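Kendra MacLeod
Print this thread | E-mail this thread

1/ A thread on lime scale in domestic hot water, for people who have asked why their tankless heater throws a flow error in its third or fourth year. Short version: hardness, setpoint and neglect, in varying proportions.

2/ Hardness first. The supply at Niston tests at 300 ppm as calcium carbonate. Wistodholm, on a different well field, comes in at 200. Both count as very hard. Anything over 180 does.

3/ The dissolved form is calcium bicarbonate. Heat drives off carbon dioxide, the equilibrium shifts, and calcium carbonate drops out on the hottest surface available. In a tankless unit that surface is the heat exchanger, and the passages are narrow.

4/ Setpoint matters more than most owners expect. Deposition climbs steeply above 60 C. If you run the unit hot and then mix down at the tap, you are paying to grow scale.

5/ One caveat before anyone turns the dial down: storage tanks are a different case. Low storage temperatures let Legionella grow. Keep the tank hot and fit a mixing valve at the outlet.

6/ Remo Villa asked about magnetic conditioners. I have read the trials he sent. Results depend on flow rate, pipe material and water chemistry, and the ones with a proper control loop mostly show small effects. I would not spec one.

7/ Ion exchange softeners work. They swap calcium for sodium, they need salt, and they need a drain. Leave one cold kitchen tap on the unsoftened side for drinking if anyone in the house is on a low-sodium diet.

8/ Descaling. Isolate the unit, power off, gas off, connect a small pump and two hoses to the service ports, circulate acid from a bucket. Citric acid solution or plain white vinegar both do the job. Citric is cheaper per flush and smells less.

9/ Allow about 45 minutes at room temperature. Rinse with clean water for five. Clean the inlet filter while you are there - half the flow errors I see are the filter.

10/ Never mix any acid with bleach. It makes chlorine gas. Rinse the bucket before and after.

11/ For kettles and shower heads, citrus juice is enough. Same acid, lower strength, longer soak.

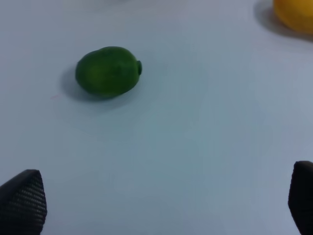 A lime, and a puzzle cube in a wicker basket. 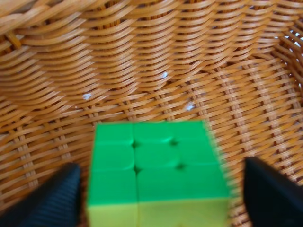 12/ Juice is a poor choice for a heat exchanger, though. The sugars and pulp stay behind in the passages, and you cannot get in there with a brush. Use the powder.

13/ Intervals. At Niston hardness with no softener, flush every six months. At Wistodholm, yearly. Ettore Parisi goes 18 months on softened water and his last flush came out nearly clear.

14/ Cost, since Italo Cocco asked. A replacement exchanger was quoted to me at $676 before labor. A bag of citric acid is a few dollars and the pump can be shared with the neighbors.

15/ Next thread will be on anode rods in storage tanks. Send me your photos of bad ones.

We use cookies to remember your display settings. Accept | Decline
Contact | Copyright Kendra MacLeod | Back to top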